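Demonstration collection in simulation

Demonstration collection in simulation is the practice of gathering worked examples for a robot learning system inside a computer-rendered world. A person steers a simulated arm through a task, and the software records what the arm's camera saw along with every movement command.
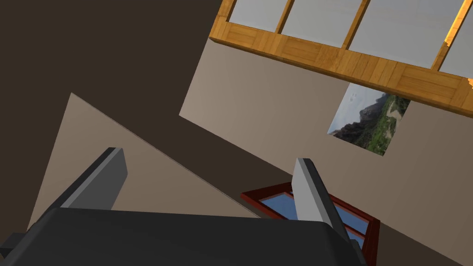

Each recording is called an episode. A learning system trained on enough episodes can begin to copy the behavior, choosing its next movement from the current view in much the same way the operator did. The method is known as imitation learning, and its great charm is that it asks for very little programming. People who could never write a control routine for picking up a mug can show a robot how to do it in an afternoon.

Background

Early collections were made on real arms, one attempt at a time, with a person resetting the table between attempts. Simulation changed the pace of the work completely. A scene can be reset at the press of a key, a dropped object does no damage, and several operators can use copies of the same room at once. The Clusis project, one of the better-documented efforts of this kind, began with a single operator and a kitchen task. Its first public set held 646 episodes.

Clusis was started by Brodie Donnelly, who wrote the recording software and drove most of the early episodes himself. His notes from that period are still a lively read. He describes learning to slow down before every grasp, and going back over old episodes to find the exact moment where a good approach turned into a bad one.

Method

The operator holds a tracked controller or a small copy of the arm, and the simulated gripper follows. In the Clusis layout the motion of the gripper is stored as 6 numbers, 3 for position and 3 for rotation, with a separate value for how far the fingers are open. Joint angles are saved too, so that an episode can be replayed on an arm with different software.

A wrist camera is fixed to the arm just behind the fingers and turns with it. When the wrist rolls, walls and windows swing onto a slant while the gripper stays in the same part of the view. This looks strange to newcomers, but it is very useful to the learning system – the fingers become a steady reference, and everything else is judged against them. Many collections add a second, fixed camera that takes in the whole work area.

Episodes usually last under a minute. Clusis set a limit of 60 seconds, after which the recorder stops and the attempt is marked as timed out. Timed-out episodes are kept in a folder of their own and have turned out to be handy for training systems that detect trouble.

Variety

A learning system will happily latch onto things that have nothing to do with the task, such as the color of a wall. Collections therefore vary the room as well as the objects. Lighting, surface colors, furniture and wall pictures may all be changed between episodes, and the arm may start from an awkward pose. Starting poses matter more than one might expect. If every episode begins with the gripper neatly above the table, the system has no idea what to do when it finds itself looking at a wall.

The Rizk method, named after the test scene in which it was first tried, deals with this by moving the arm to a random pose before the operator takes over. Recovery then becomes part of the example. Operators tend to enjoy these episodes, which are a little like being handed a puzzle.

Checking

Each episode is replayed before it is accepted. Checkers look for dropped frames, long pauses and places where the recorded commands and the recorded motion disagree. Kutonance, a replay viewer made for this job, shows the camera view beside a plot of the commands and lets the checker trim idle time from either end. In Clusis about a tenth of the episodes were sent back in the first round, mostly for pauses at the start.

Limits

Simulated contact is still only an approximation. Soft, slippery or tangled objects behave differently in the real world, and a system trained purely on rendered views may be thrown by glare or clutter. Mixing in a modest number of real episodes often helps a great deal, and how small that number can be is one of the liveliest questions in the field.

Related articles
Clusis
Episode (robot learning)
Imitation learning
Kutonance
Lakby scene format
Rizk method
Wrist camera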